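The Town That Sorts Its Wool by Hand

The last wool sorting floor in Maltavley is up a flight of iron stairs, over a shop that sells paint. The building went up in 1880, when the town had a rail spur and farmers from as far off as Bokcombe sent their fleeces in by wagon. The spur is gone. The stairs are the original ones and they are steep.

Moushumi Weerakoon runs the floor with a staff of four. She came to the trade from accounting, took a job doing the books for the former owner, and learned to grade in the slow months when there were few books to do. When he retired she bought the lease, the scales and the tables from him. The name on the door, Trenach Wool, was his mother's family name. She left it up.

Sorting is the step between shearing and washing. A fleece comes off the sheep in one piece, more or less, and the wool on it is not all the same. The shoulder is usually the finest. The sides are close behind. The britch, on the back legs, is coarse and often dirty, and the belly is short and matted. A mill that wants an even yarn needs these parts kept separate, and a mill that buys a mixed bale pays less for it.

Big processors now do most of their testing by machine. A core sample is drilled from the bale and a lab reports the average fiber width. Weerakoon has no quarrel with that. She sends samples out herself when a buyer asks for them. But an average covers a whole bale, and the small mills she sells to want to know what is in each bag.

So the work is still done with the hands. A sorter throws the fleece out on a slatted table with the cut side down, and the loose dirt and short second cuts drop through the slats. The edges are pulled off first, a job called skirting. Then the sorter takes a lock from the shoulder, holds it near the ear and gives it a sharp tug at both ends. Sound wool makes a faint ring. Weak wool crackles or breaks, usually at one spot, and that spot marks a time when the sheep was sick, hungry or feeding twins.

"You learn what kind of year the farm had," Weerakoon said. "I don't always bring it up with them." 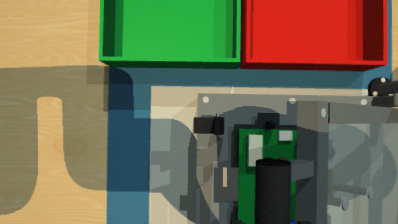 The busy season starts when the spring clip arrives and tapers off in September. In winter the floor runs on leftovers and special orders. When I visited, on 6th February, two sorters were working through a lot of gray fleeces for a rug weaver who wanted three shades kept apart. There is no lab test for that. They did it next to the north windows and quit when the light went, a little after four.

Pay has always been the hard part. Raw wool from meat breeds brings so little that some farmers in the county have stopped sending it in and use it for mulch. Weerakoon charges by the pound to sort and takes a share when the wool sells. A good fleece makes money for everyone. A poor one can cost the farmer more in hauling than it brings back, and she tells new customers this on the phone before they load the truck.

Her best seller is a breed most people in the area had given up on. A ram named Ra, brought in by a farm on the Bokcombe road, turned out to throw lambs with long, bright fleeces that take dye well. More than 30 farms now keep some of his line. Hand spinners order the wool a season ahead, and it goes out in plain paper sacks with the farm and the grade written on the side in pencil.

It takes two years or so to train a sorter. The first few months are all skirting, since mistakes there are cheap. After that a trainee grades beside someone with experience, who goes back over each pile at the end of the day. Lanolin keeps the skin soft, but burrs and thistle get into the fingers, and everyone on the floor owns good tweezers.

Weerakoon's lease has four years left. The landlord has talked about apartments, and she has looked at a feed warehouse on the edge of town with a loading dock and no stairs. It faces the wrong way for light. She has asked an electrician what daylight lamps would cost and is waiting to hear back.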